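What the robot did to our theatre

2/7/24

Writing this in the tea room between a long list and the drive home, so forgive the state of it. People keep asking what it's like since we got the robot. My sister-in-law thinks it does the operation by itself while we all stand around. It doesn't. The surgeon drives it, from a console in the corner, shoes off usually. Anyway.

I'm a scrub nurse. Theatre 7, regional hospital, would rather not say which. We had our first robotic list in December and I didn't sleep the night before, which is ridiculous after 13 years in the job.

Biggest change for me is hands. I used to know what the surgeon wanted from the hand coming out. Palm flat, needle holder. Two fingers, scissors. You stand shoulder to shoulder with someone for years and you stop needing words. Now the surgeon's head is in a viewer on the other side of the room and there's no hand. So everything is out loud. Full sentences! Suture going in, needle in view, cutting now, needle coming out. First few weeks it was a mess, everyone talking over everyone, the anaesthetist turning the radio down and then off altogether. Now we have a call-back rule, you repeat what you heard, and it's become second nature. I caught myself doing it at the servo. Number four, thanks. Number four.

Second thing is the set-up. Our old laparoscopic tray I could lay out half asleep. The robotic one had to be learnt from scratch, drapes on the arms, camera, instruments, and every instrument has a limited number of uses that someone has to keep an eye on. We track that in Enumov, the stock system, which was brought in at the same time because apparently one big change wasn't enough. Scan it in, scan it out. When Enumov is up it's good. When it's down we're back to a clipboard and a biro on a string.

Third thing, and I didn't expect this. I can see better. I spent years on tiptoe trying to look past an elbow. Now there's a big screen and I get the same bit of tissue the surgeon's looking at, blown up huge.

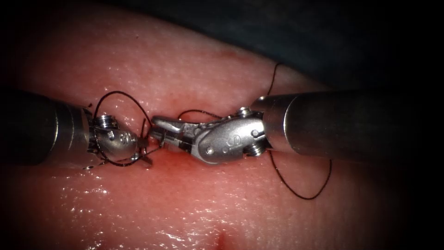 Suturing is where I've come round to it the most. A knot in a tight spot used to be ten minutes of held breath and a sore neck for somebody. The wrists on these things bend where a straight stick never would, and you follow the thread the whole way, so I know what's wanted next before it's called. Bit of the old mind reading back.

The students love it as well. They used to get put against the wall and told not to touch anything blue. Now they watch every stitch and ask decent questions.

Not all roses but. We lost a second assistant spot on the roster, went quietly, no meeting about it. The person is still with us, moved to day surgery, and I don't think they're happy there. Management's line was that the robot doesn't replace anyone. Well it replaced that. I'd have liked it said plainly.

Also training. We were sent to Clonska for the course, 221 kilometres each way, and it was a good course, but it went to the permanent staff only. The casuals got a login for the Dredis modules and a pat on the back. You can't learn to undock a robot in a hurry from a slide show. We run our own emergency undock drill now, before the list, with somebody lying on the table playing patient. We've got it down nicely. I'd do it every week if they'd let us.

And sterilising are copping it worse than us. Those little jaws are fiddly to clean and the department downstairs got no extra hours for it. If anyone from up the chain is reading, start there please.

Would I go back? No. Some days I miss the elbow in the ribs. But my back is better and I know more about what's happenning in front of me than I ever did.

Ok the car park gate shuts soon and I still have to find my keys. Next post will be on the Raju ward project, I know I promised it last time.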